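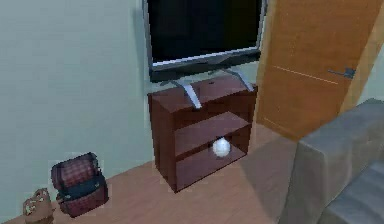
有人留言问我：深色的柜子擦完蜡，到底会不会越擦越花？上回买了别家的，头一天看着挺亮，过一阵子灯一开全是一道一道的，手摸上去还发黏，这罐会不会也这样？

会不会花，一大半看你抹了多少。我见过的“擦花了”，多数是抹太厚，蜡没收进去，浮在面上，灰一落就糊住了。剩下那些是底下的旧蜡没清，新的盖旧的，盖了一层又一层，神仙也救不回来。所以这一页我写得长一点，把 Hundidska 木蜡膏是什么、怎么用、哪些东西不要用它，都摊开讲。嫌长的朋友直接翻到“怎么擦”那一段就行。

## Hundidska 木蜡膏（室内家具用）

先说它是个什么东西。膏状，淡黄色，挖出来的手感像天冷时候的猪油，手心捂一捂就化开。成分是蜂蜡、巴西棕榈蜡、熟亚麻油，再加一点橙油把它调软。没有硅油，没有染色剂。味道刚开盖的时候有点冲，橙子皮那种，擦完开窗散一晚上就淡了，我自己挺喜欢，我家里人说像在剥一整筐橘子……见仁见智吧。

它是给室内的木家具做日常养护的：电视柜、书架、餐边柜、床头柜、椅子扶手、木相框，都可以。它能做的事情就这么几样：让干涩的木头表面润回来一点，把细小的划痕颜色压暗，给表面留一层薄薄的蜡，水滴上去来得及擦。

它做不到的我也先讲了，省得大家收到货来骂我。深的磕碰它填不平，烫出来的白印只能淡一些，漆面起皮它完全没办法（那个要找修漆的师傅）。它也不是防水涂层，杯子底下该垫杯垫还是要垫。

### 规格和价格

- 标准罐：262 元，铁罐，螺旋盖，罐里附一块擦拭棉布
- 试用小罐：57 克，不附布，下单时在备注里写“试用”，每位顾客限一罐
- 两个标准罐一起拍，送一条 Nadano 的抛光毛巾

很多人一上来就问要不要囤。真不用囤！一罐标准装，一个普通人家的客厅加卧室，用一整年都未必见底。我自己那罐盖子都拧花了还剩一个底。开了盖的蜡膏放久了橙油会跑掉，会变硬，硬了倒是还能用，隔着温水坐一坐就软回来，只是味道没有刚开的时候好闻。

去年一年我们 Grivik 一共发出去 2,529 罐，里面深色家具的买家占得特别多，樱桃色、胡桃色、红棕色的都有。这个我很能理解，深色柜子好看是真好看，可是灰也是真明显，早上刚擦过，下午太阳斜着照进来，又是一层。

## 先看看你家的柜子是什么表面

这一步请千万别跳。同样叫“木头柜子”，表面可能完全是两码事。

**上油或者开放漆的实木。** 摸上去能感觉到木纹的高低，颜色偏哑。这一类最适合，木头会吃蜡，擦完变化也最大。头一回用可以连着擦两遍，中间隔一晚。

**封闭漆、亮光漆。** 摸上去是滑的，指甲轻轻划过去没有纹理感。这一类蜡是进不去的，只停在漆面上。能不能用呢？能，但是用量要少到你觉得“我是不是没沾到”的程度，擦完马上抛。抹厚了就是开头那位说的那种花。

**木皮贴面。** 跟着表面的漆走，哑光的按第一种，亮的按第二种。要留心的是封边的地方，如果边已经有点翘，不要拿布去勾它，也别让蜡挤到缝里去，以后想重新上胶会粘不牢。

**三聚氰胺板、印刷木纹。** 不推荐买。湿布拧干擦擦就很好了，省下这个钱吃顿火锅吧。

分不清楚的话有个土办法：找柜子背后或者层板底下一个平时看不见的地方，点一小滴清水，等一会儿。水把木头颜色洇深了，说明能吃蜡；水珠圆圆地站在那里，就是封住的。看完记得把水擦掉，哈哈，真有人忘了来问我怎么多出一个印子。

## 怎么擦

1. 把柜面上的东西全部挪开。电视重的话不要一个人硬搬，叫个人搭把手，或者干脆绕着脚擦。
2. 用微湿的布先擦一遍灰，再用干布擦一遍。角落里的灰用旧牙刷扫出来。
3. 等它干透。我一般是去吃个饭再回来。
4. 用附的棉布蘸蜡，一粒黄豆大小，先在手背上揉开，再往木头上走。
5. 顺着木纹擦，一块一块来，不要打圈。
6. 放着。哑光面放半小时，亮光面几分钟就够了。
7. 换干净的布抛光，一直抛到手背贴上去不觉得涩、也不觉得黏。

开放式的柜子，就是没有门的那种，层板里面最容易被忘掉。外面两块侧板擦得锃亮，里头灰扑扑的，坐在沙发上正好平视进去，反差特别大。我现在的顺序是先里后外：层板上面、层板底下、内侧壁，然后才轮到顶面和侧板。这样胳膊伸进去的时候不会把外面刚擦好的地方蹭花。

柜子顶面如果有走线孔，孔边上那一圈请用棉签。布一压，蜡就会堆在孔沿上，干了发白，很难看。还有插线板一定先断电挪走，蜡膏里有油，不要弄到插头上。

电视屏幕不要碰！再说一遍，这个蜡只给木头用。我收到过一条消息，说顺手把屏幕边也抹了一下，然后问我怎么去掉……塑料边可以用干的软布慢慢擦，屏幕本身请看电视说明书，我不敢乱教。

## 多久擦一次

我的习惯是换季擦一次，北方暖气季中间再补一回。南方潮，间隔可以拉长，梅雨天就先别擦了，蜡收得慢，手感会不舒服。

平时呢，干布就行。有些朋友特别勤快，每个周末都来一遍，我特别感动，可是真的没必要，蜡是会叠起来的。叠厚了颜色会闷，像蒙了一层雾。要是已经叠厚了，用 Kobori 的除蜡水走一遍，晾干再从头来。Kobori 那款我们店里不卖，我自己用的也是在外面买的，别的牌子的除蜡水应该也行，先在背面试一小块。

## 关于那块布

附的棉布是没有漂白过的，第一次用会掉一点毛絮，先过水晾干就好。用脏了可以洗，温水加一点洗碗的洗洁精，洗完布会有点硬，正常的。

有一件事请务必放在心上：沾过油蜡的布不要揉成一团丢在垃圾桶里。亚麻油干的时候会发热，团在一起的布有自燃的可能。摊平晾在通风的地方，彻底干硬了再丢，或者泡在水里再处理。我每个包裹里都塞了小卡片讲这件事，卡片丑是丑了点，请看一眼。

## 老问题集中放在这里

**小孩的床可以用吗？** 床架外侧可以，擦完多晾几天，味道散干净再睡。小宝宝会啃的栏杆那一圈，我自己是不会用的，你们也别用。

**有猫，会舔。** 擦完到抛光结束之前把猫关在别的房间。猫一般不喜欢橙皮味，会自己躲开，可也说不准，我家那只什么都要凑上来闻一下。

**能补色吗？** 不能，它没有颜色。深色木头润了以后看着会深一点，那是油的作用，过些日子会慢慢回去。

**浅色的白橡、枫木能用吗？** 能，会稍微偏暖一点点。很在意那种冷白调的，建议先用试用罐。

**擦完能马上放东西吗？** 轻的可以，重的请等过一夜。电视脚、音箱脚这种点受力的，底下如果是橡胶垫，橡胶长期压在蜡面上会留印，可以垫一小片毛毡。毛毡剪得比脚底略小一圈，就看不出来了。

**罐子收到时有点凹。** 快递路上磕的，不漏就不影响。要是盖子拧不开或者油渗出来了，拍给我看，直接补一罐。

**夏天收到是稀的？** 车厢里热，化了。放在阴凉处一个晚上会凝回来，表面可能会有一圈一圈的纹，不影响使用。

**跟核桃油比呢？** 核桃油便宜，厨房的木铲案板用它挺好，拿来擦家具就容易发黏，也积灰。各有各的地方用。

## 发货和退换

下午四点前付款当天发，过了就第二天发。五月和十一月单子多，最多会晚两天，急着用的提前跟我说一声，我把你的单子往前放。

没开盖的可以退，运费各出一半。开了盖的，如果是蜡本身有问题（结块、发霉、味道不对），也退，照样给你退全款。单纯觉得效果跟想的不一样，这种我没办法退，所以才一直劝大家先拍小罐试试，小罐的钱在买标准罐时可以抵掉。

铁罐用完别急着扔，洗干净装螺丝特别合适。寄回来也行，我们会再用，凑够五个空罐换一个试用罐，邮费自理。

下一批标准罐还在等铁盖，现在拍的都是现货，页面上显示缺货的话就是真没了，私信我也变不出来。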